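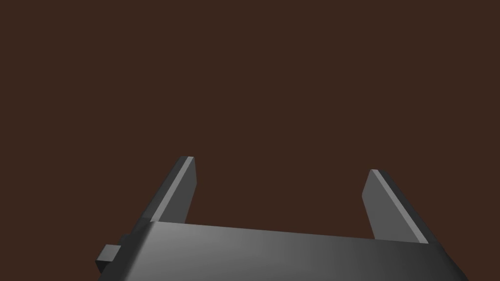
According to Paltent, the difference could not have come from the register, as the register had been closed and signed before the equalisation run was started, and the workshop would do better to look at the way admission dates are carried into the calculation.

The remark was received in reply to our second query and is entered at the head of this page so that colleagues coming to the file can see where the enquiry turned. Up to that point we had treated the register as the likely source. The earlier working notes are kept in the query folder and should be read with that in mind.

**Sunday, January 15, 2023**

**Subject:** Driltport, test of the equalisation calculation ahead of the March capital account statements

**Status:** open, one item awaiting client confirmation

## Purpose

Driltport is a closed-ended fund which admitted its investors over five closings. Under the partnership agreement, an investor admitted at a later closing is placed in the position it would have held had it come in at the first. It pays its share of the capital already drawn, its share of the management fee from the first closing onwards, and an interest amount for the time elapsed. The capital part and the interest on it pass to the earlier investors. The fee part and the interest on the fee pass to the manager.

The calculation was formerly kept in a linked workbook maintained by Drurden. It is now to be produced in Kahraman. Before any statement leaves the office, the two results must agree for every investor and every closing, or the reason for a difference must be written down and approved.

## Materials

- Final workbook from Drurden, values and formulas, read-only copy
- Register extract from Paltent, as at the final closing
- Signed partnership agreement and the side letters listed in its schedule
- Drawdown and distribution notices for the whole period
- Kahraman test area, loaded from the register extract

The side letters were read in full this time. On the earlier attempt the summary table had been used, and the summary table leaves out the fee terms. It should not be relied upon for work of this kind.

## Procedure

The test area was cleared and the static data loaded again from the register. Commitments were agreed to the signed subscription documents, investor by investor. Drawdown notices were then entered in date order, each one being agreed to the bank record before the next was opened. Equalisation was run after each closing in turn and the output saved under the name of the closing.

The saved outputs were compared with the workbook at four levels: capital, interest on capital, fee, and interest on fee. The comparison was made in unrounded amounts. Rounding was applied afterwards, at the level of the investor, as the agreement requires.

Points to carry forward for whoever repeats the run:

- Entering a notice out of date order does not produce a warning. The system accepts it and recalculates silently from the earlier date.
- The interest period must be set to exclude the day of payment. The standard setting includes it.
- Output saved before the period is locked will be overwritten by the next run.
- Reversing a closing does not reverse the fee posting attached to it. This has to be done by hand.

## Results

Capital agreed at every closing without adjustment.

The fee agreed at every closing after the side letter discounts had been entered. Before they were entered, Kahraman was charging the full rate to investors who are entitled to a reduced one. The correction was made in the static data and a copy of each letter has been attached to the investor record. The workbook had the discounts right throughout, although they were typed over the formula and carried no note to explain them.

Interest on the fee agreed.

Interest on capital did not agree. Kahraman produced a total higher than the workbook by 4000 euros, all of it arising at the final closing. The day count was checked first and found to be correct. The rate was checked next, with the same result. The error was therefore placed somewhere in the investor data, and a query was sent to Paltent, then another.

## Cause of the difference

Following the remark entered above, the admission dates held in the calculation were listed beside those in the register. They differ for two investors. Both acquired their interests by transfer from an existing partner, and both transfers took effect shortly before the final closing.

The agreement is clear on the treatment. A transferee stands in the place of the transferor and takes over the commitment, the contributions made and the admission date. No equalisation is due on a transferred interest, the original partner having paid whatever was owed when it was first admitted.

The register shows this correctly. It holds both the original admission date and the effective date of the transfer, in separate columns. The load template used for Kahraman has one column for dates, and the person preparing it (the writer of this entry) filled it with the effective date. The system accordingly treated both transferees as new investors and charged interest back to the first closing.

With the dates corrected and the final closing run again, the difference is nil for every investor.

The capital had agreed in spite of the wrong dates, and this delayed the finding. The transferred contributions had been loaded as opening balances, so no further capital was called from the transferees, and the interest routine took no account of those balances. Agreement at the capital level should not be taken as evidence that the dates are sound. 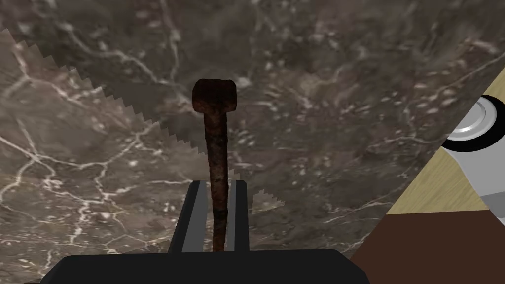 *Rusted nail held upright between the gripper fingers, rendered view.*

## Matters still open

One of the transferees also increased its commitment at the final closing. The increase is a new subscription and equalisation is due on it in the ordinary way. Kahraman can hold only one admission date for each investor account, so the increase has been placed in a second account under the same investor. The arithmetic is correct. The consequence is that the investor would receive two capital account statements, and the agreement speaks of a single statement for each partner.

The following courses were discussed:

1. Issue both statements with a covering page giving the combined position.
2. Combine the accounts after the equalisation has been posted and the period locked.
3. Keep the accounts apart and produce the combined statement outside the system.

The second course is preferred. It was tried in the test area and the balances came through intact — the transaction history, however, was shown under the later date only. The supplier's guidance is silent on the point. Until it is settled the accounts remain separate, and the client has been asked whether a covering page would be acceptable for March.

The third course is recorded for completeness. Statements prepared outside the system fall outside the ordinary review, and approval would be needed at a level we should prefer not to trouble with it.

## Changes to the template

The load template has been amended as follows and the former version withdrawn from the shared area.

| Column | Former use | Present use |
|---|---|---|
| Date A | Effective date | Original admission date |
| Date B | Not present | Effective date of transfer, if any |
| Source | Free text | Register reference |
| Side letter | Yes or no | Reference to the letter and clause |

Date B is not loaded. It is held for the reviewer, who should compare it with the register before the file is released. Where Date B is filled and Date A is the same as Date B, the line is to be returned to the preparer.

Other funds loaded with the former template have been listed. Those with no transfers need no further work. For the remainder, the dates will be compared with the register and the outcome entered in this notebook under the name of the fund.

## Correspondence

Drurden has been told of the cause and of the correction. They asked that the typed-over discounts in the workbook be left as they stand, the file having been signed off by the auditors in that form. We have agreed. A note listing the affected cells is kept with our copy.

Paltent has been thanked for its reply and has been asked to place the original admission date first in future extracts. They are willing to do so from the next extract onwards. Extracts already issued will not be changed.

## For the next session

- Client's answer on the covering page
- Repeat the combining of accounts with a distribution posted between the two dates
- Reviewer's initials on the amended template
- Return the signed agreement to the document store; it is at present in the tray beside the scanner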